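Zesar Support
Ticket: Booking calendar showing the wrong changeover time for one cottage
Status: Resolved
Priority: Normal
Opened by: Veronica Pană, Cevbridge Holiday Cottages
Assigned to: Efua Opoku

Original request

We manage holiday cottages and use Zesar for bookings, with the Walczak plug-in sending changeover times to our cleaners. Since the July update, one property, Nondance, is sending the cleaners a start time of 2 pm. Check-out is 10 am and check-in is 4 pm, so they should get 10 am like they do for every other cottage. The guest-facing calendar is correct. Only the cleaners' feed is wrong.

I have logged out and back in, cleared the browser cache and tried a second computer. Same result on both.

Veronica

Reply from Efua Opoku, 9:40 am

Hi Veronica,

Thanks for the detail. A few questions so I can narrow it down:

1. Is the time wrong on every changeover for Nondance, or only on new bookings?
2. Under Property > Times, what is in the field called Buffer after check-out?
3. Do the cleaners read the feed in the Walczak app, or have they subscribed to it from a phone calendar?

Please don't delete and re-add the property. That would remove its booking history from your reports.

Reply from Veronica, 10:25 am

1. Every changeover, including bookings made before the update.
2. The buffer is blank. On the other cottages it says 0.
3. One cleaner uses the app and the other uses her phone calendar. Both see 2 pm.

Reply from Efua, 11:10 am

The blank buffer is the likely cause. Before the update, an empty field was treated as zero. It now falls back to the account default, and yours is set to 240 minutes. Add 4 hours to a 10 am check-out and you get the 2 pm start.

Please try the following:

1. Open Property > Times for Nondance.
2. Type 0 in Buffer after check-out and save. The save button stays grey until you click outside the field.
3. Go to Integrations > Walczak and choose Resend all changeovers. The limit is 400 entries per request, so if you have more than that, do it by date range.
4. Wait 60 minutes before checking the phone calendar. The app should update straight away.

Reply from Veronica, 1:15 pm

The app now shows 10 am. The phone calendar still says 2 pm and it has been well over an hour.

I also noticed that the listing page for Nondance has lost its room photos. The captions are still there. I don't know if that is the same problem or something I did while I was in the settings.

Reply from Efua, 2:05 pm

The phone calendar is holding an old copy of the feed. Ask your cleaner to unsubscribe, then subscribe again using the new link under Integrations > Walczak > Feed address. The old link still opens but it no longer refreshes.

The photos are a separate matter and nothing you did. Pictures in the gallery are hidden when the room they are assigned to has been renamed. Open Gallery > Unassigned, tick each picture, pick the room and save. I have done the sitting room one from our side.

Sitting room, Nondance. Table under the window, framed print on the blue wall.

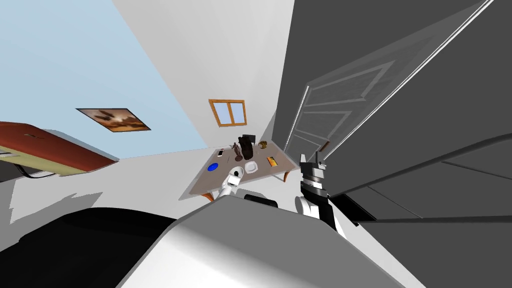
Reply from Veronica, 3:30 pm

The sitting room is back on the listing, thank you. I've reassigned the rest and they all display. The cleaner has subscribed with the new link and her calendar says 10 am.

Could the account default be changed so this doesn't catch us again when we add a cottage?

Reply from Efua, 3:50 pm

Yes. Go to Account > Defaults > Times and change the 240 to 0. It will only affect properties where the buffer is blank, so your existing cottages will stay as they are.

I have asked for a note about blank buffers to be added to the July release notes. Closing this ticket now. Replying to it will reopen it.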